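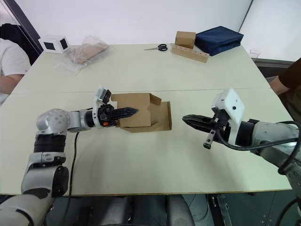 Drutevow's second album is finally back on vinyl

I bought the Drutevow reissue on the day the preorder opened and then forgot I had, so the parcel notice was a nice surprise. For anyone who didn't grow up going to all-ages shows in church basements, Drutevow were a four-piece who played slow, heavy instrumental music with an organ where you'd expect a second guitar. They made two albums and a split tape. The second album, Hatirberg, is the one people still ask me about, and until this summer the only way to own it was to find a used CD with the booklet missing.

I saw them 9 times, which isn't a record. Duyên Trình, who ran the door at most of those shows, says she has me beat by a lot and I believe her. The set was usually the same. They'd open with the long track from side one, tune for what felt like a week, and then play three or four shorter ones. Châu Kiều never spoke into a microphone that I can remember. She had the organ turned sideways so that half the room only saw her back.

The reissue is on Laizer, which is a small label that mostly does tapes. Khải Đinh runs it out of his flat, and he also did the new liner notes. They're good, though he skips over the two drummers who came before Kha Hứa, and one of those drummers came up with the pattern on "Culvert". Kha plays it well on the record. He plays it better on the live tape from the October tour, but that has never come out properly and I only have a copy of a copy.

On to the sound. The CD was loud and a bit harsh, and the bass was mostly a shape you guessed at. The new cut was done from the original mixes, which Tùng Khổng had kept on a hard drive since the sessions. You can hear his bass now. On the title track there's a part before the last section where he drops down and holds one note under the organ for a very long time, and on my old copy that just sounded like a gap. I played it for my brother, who had the same CD, and he thought it was a new overdub.

The album was split across two sides at 33, and the first side is long. There's a little dullness toward the centre of the record on "Laneway, North End". I checked it on two turntables and with two cartridges, and it's there on both. If they'd spread it over two discs it would have cost another 30 dollars and I'd have complained about getting up to flip it, so I can live with this.

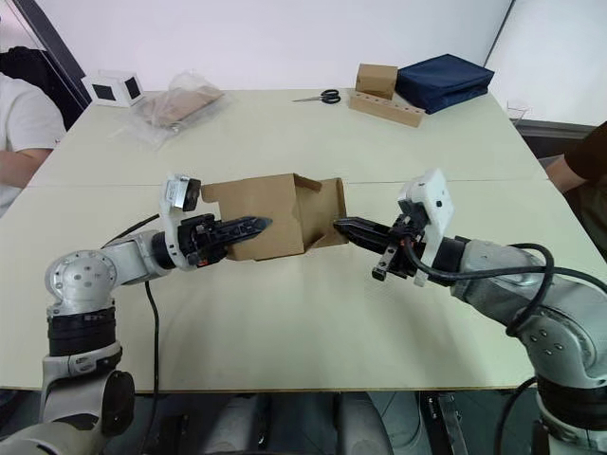

My pressing is flat and quiet. The friend I split shipping with got one with a tick that runs through the first few minutes of side two, and Khải swapped it without any fuss. I'd suggest playing yours all the way through soon after you get it. The run was small and I don't know how many spares he's holding back.

The jacket is heavier card than the original insert, and the colours are closer to the poster than to the CD, so the hills are grey instead of that odd purple. The track titles have been moved to the spine side on the back. I don't love the new typeface. The inner sleeve is plain paper, and I moved mine to a lined one before the first play.

There are two extra tracks on the download. One is an early take of "Culvert" with a drum machine, which is interesting once. The other is called "Dirden" and I had never heard it before. It's nearly nine minutes of organ and brushes, recorded in the same room as the album, and going by the notes it was left off because the band couldn't agree on an ending. The version we get just stops. I've played it more than anything on the album proper this week. The bass comes in so late that the first time through I assumed he wasn't on it.

I asked Duyên whether there's any chance of shows. She said the four of them had dinner together when the test pressings arrived, and that was the first time they'd all been in one room in years. Kha has been playing in a wedding band and Châu teaches piano. She didn't say no, but she didn't say anything I could call a yes either.

A few practical notes, as I've had emails. The label ships from here, so overseas postage is steep and you're better off asking your local shop to order a few together. The black vinyl is still available. The clear went in the preorder. The first album isn't part of this and Khải told me the mixes for that one are lost, so if it does come back it will have to be taken from the CD or a clean tape.

If anyone reading has the split tape with the lyric sheet still in it, I'd like to borrow the sheet long enough to scan it. Mine got wet in a move. I can cover postage both ways. Email is on the contact page.

Next post will be the one on cleaning old 45s that I keep promising.

Posted 2026-08-06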